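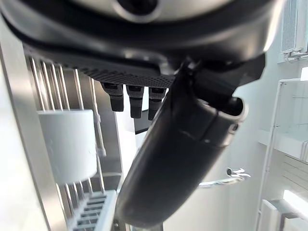
The train from Skorkach to Drorthorpe leaves from the far platform, the one past the bicycle racks, and the ticket machine there only takes coins. I bought mine at the counter instead and got a seat on the left side, which has the view of the river for most of the trip. I had come for the open day at the Randuder works, held every November now that the spring one in April has been dropped. On the way I read the leaflet, which had a map of the halls and a short list of what would be running. The rest of the page was bus times.

Drorthorpe station is small. There is a waiting room, a kiosk that sells coffee and filled rolls, and a board with the town map. I left my bag at the Sfeir guesthouse, five minutes up the hill. Check-in is from two o'clock, but they will keep luggage behind the desk before that. My room was number 23, at the back, over the yard. It was quiet at night.

The works is on the other side of the river. You can walk there in half an hour or take the number 50 bus from in front of the station. I walked. The path follows the water as far as the old weir and then goes up some steps to the road. The steps have a handrail on one side only and were covered with leaves, so go slowly if it has rained.

Entry is free on the open day, but you have to give your name at the gate and put on a visitor badge. Tours leave every half hour. Our group was led by Begoña Benítez, who has worked there since she left school and speaks loudly enough to be heard over the fans. She took us through the hall where the parts are cut and then up to a walkway above the assembly line. Photos were allowed in the first hall and not in the second. The second was the better of the two – long, bright, and warm enough that most of us took our coats off.

She told us the works turns out 2,000 pump housings in a good week. Most go by rail to the coast. Someone asked about the old chimney you can see from the train, and she said it has been out of use for years but storks nest on it, so it stays.

Lunch was in the staff canteen. There was lentil soup, bread, and a plate of baked fish with potatoes. I had the soup and a slice of plum cake. The canteen closes to visitors at half past one, and they do mean half past one. People from the last morning tour found the doors shut and had to walk back to the bakery by the bridge.

After lunch I looked around the small museum in the gatehouse. It has two rooms, with drawings and tools downstairs and photographs of the town upstairs. The labels are in the local language only. There is a model of the river and the first mill, with a button to make the wheel turn, but it was being repaired.

In the evening I ate near the guesthouse at a place with no sign, just a green door. Dumplings with cabbage, a small beer and coffee. The kitchen takes orders until nine. The last train back to Skorkach goes before that, so if you want dinner in Drorthorpe you will need to stay the night. I took the morning train, with breakfast from the station kiosk.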